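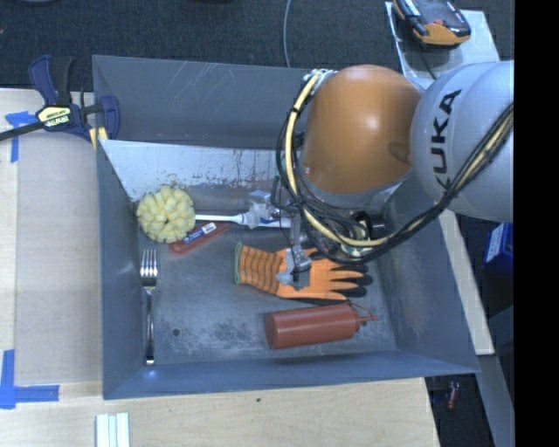

*Fig. 1. KUKA over the bin, glove pick. Brush, fork, squeeze bottle also in.*

# Bin Picking Project, Final Report (Tilldale Summer Robotics)

Written by Hiyori Furukawa for team Lamitz. August 16, 2026. Code is in the team folder, wiring notes are in the binder.

## Goal

Get the arm to pick household stuff out of a metal bin, one item at a time, no human help between picks. Items in a jumble, not lined up. Team Overgaard did the same task with a suction cup. We did two fingers.

## Setup

- KUKA arm, two finger gripper, pale see-through tips
- gray sheet metal bin on the wood table, bar clamp on the rim
- blue tape on the table for lining things up
- our planner, called Brotatent (don't ask, it was a vote)

The bin moved on us a lot in July. Every time it slid, the calibration was off and the fingers came down on the wall. Clamp went on after that. Check the clamp BEFORE you run calibration, we did it the other way around once and lost an afternoon.

## What we did

First version just went for the highest point in the depth map. Bad idea. It kept going for the bin wall, or for whatever part of an item stuck up the most, which on the scrubbing brush is the head and the fingers can't close around that.

Second version cuts out the walls and looks for narrow parts. Much better on handles. Brush gets picked by the white handle now, most of the time.

Third version (the one we turned in) adds a retry. If the fingers close all the way, it counts as a miss, the arm backs up, takes a new depth image and tries again. Max 6 tries per item and then it skips to the next one.

## Results

We logged 500 picks with the final version. 351 good, the rest were misses or drops. A good pick means it came out of the bin and got to the drop spot.

By item, going from my notes:

**Glove.** Best one. Soft, fingers can grab it pretty much anywhere. Sometimes it came up by one fingertip and swung around but it usualy held.

**Brush.** Good if the handle is clear. If the handle is flat against a wall there's no room for the second finger.

**Squeeze bottle.** OK in the middle. Rolls when you touch it off center. Near a wall the planner says no path and gives up, which is fair.

**Fork.** Worst by far. Flat, shiny, shows up as a hole in the depth map. We tried turning the lights down, helped a little. Tried coming in lower, and the tips scraped the floor so we stopped.

## Problems

Cable bundle. When the wrist turns too far it pulls tight. We put a limit on the last joint, costs us some grasp angles but no more yanking.

Timing. One pick took around 1919 ms to plan at first, before the arm even moved. Most of that was checking the same wall collision over and over. Didn't get a clean number after the fix so not putting one in.

Logging. The first week of logs has no item names in it. Our fault, the column was there, no one filled it in. Those picks are not in the 500.

## Next steps

1. Second camera angle for flat shiny stuff
2. Let the arm nudge an item away from the wall before it tries to grab
3. Softer close on the bottle
4. Log the grip force, right now we only save open/closed

If the fall group takes this over, start from the branch called lamitz-final. The main branch still has the old retry code in it and it wil loop forever on the fork. Ask me for the calibration sheet, the one in the binder is from before the clamp.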